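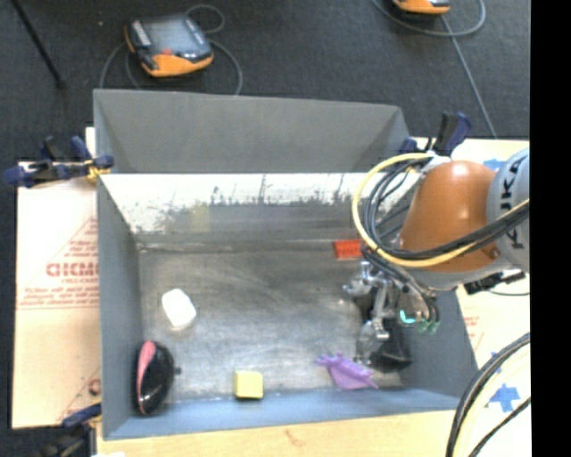

Why does every house end up with one big bin of stuff that belongs to no set? My answer is that we own a bin. Give people a container and they will find orphans to put in it.

I have read the organizing books. Bit-na Cha, my neighbor, lent me two of them, and both want me to sort by category. Fine. What category is a purple floppy thing with points on it? Where do you file a yellow block when the rest of the blocks moved away in May? A label maker is no help with a glossy black oval that has a pink stripe down one side. I would have to print "oval," and then I would have to live with myself.

So I have come around to the scuffed metal bin, the sort with sloping sides and a floor that has been scraped to streaks. It asks nothing. A nice wicker basket makes you feel you should fold something first.

The Hirkard catalog will sell you a drawer system with 415 compartments. I priced it, then lay down. My objection is that a compartment for every object turns putting things away into a filing job, and I already have one of those, with dental.

Toss the red block in with the white one. They'll drift to the sides and leave the middle bare, as guests do at a party — and you can see at a glance what you've got.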